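Week 3 handout: Can it lay the table yet?
Notes by Man-sik Baek, 11 July 2024

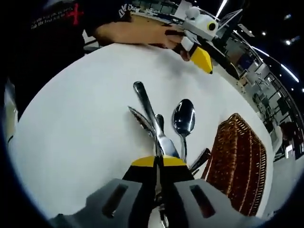 I said last week that I'd start with cutlery, and a few of you groaned, so let me make my case. Cutlery is the chore I use to judge every big claim I read about home robots. It's cheap, every house has it, and a child of five can sort it while talking about something else entirely. Machines still find it horrible!

Part of the trouble is seeing. A polished spoon doesn't really have a look of its own, it shows you the ceiling lights and whoever is leaning over it, bent into a funny shape. Depth cameras hate that. They'll tell you quite confidently that the bowl of the spoon is a hole in the table (we'll plot some of this in the lab, bring a laptop).

Then there's touching. A knife lying flat on a hard table gives a two-fingered gripper almost nothing to get under. You and I press on one end, or drag it to the edge, or just dig in with a fingernail without thinking. And once a knife is lying across something else, pulling one moves the other, so whatever the robot worked out a second ago is now wrong.

Some numbers from our own bench. Last December we ran the Clirken arm on a mixed pile of knives, forks and spoons, one piece at a time into a basket. Out of 2,991 attempts it dropped or missed the piece 218 times. That sounds pretty good until you think about your own kitchen — would you put up with dropping one fork in every fourteen? It was slow as well. A full pile took it 65 seconds on a good run, and I did the same pile by hand while holding a mug of tea.

Flanatov is the other system on your reading list. It learns from people doing the job with hand-held grippers, so nobody has to write down the rules for picking up a spoon. I like this approach a lot, I'll admit. People do all sorts of little nudges and slides that they'd never think to mention if you asked them. What I'm less sure of is how far it carries over to a different table, or a drawer with a sticky runner.

So, can they do it? My answer this year is "some of it, in a tidy room, with somebody watching". Shop floors are further on, mostly thanks to trays that hold every part the same way up. Homes don't come with trays.

For next time
Read the Viso chapter on shiny objects, skip the appendix.
Look over the Ra worksheet and do the first 3 problems.
Time yourself emptying a cutlery drawer and putting it all back. Write down every push, tilt or slide that wasn't a plain grab, and bring the list with you.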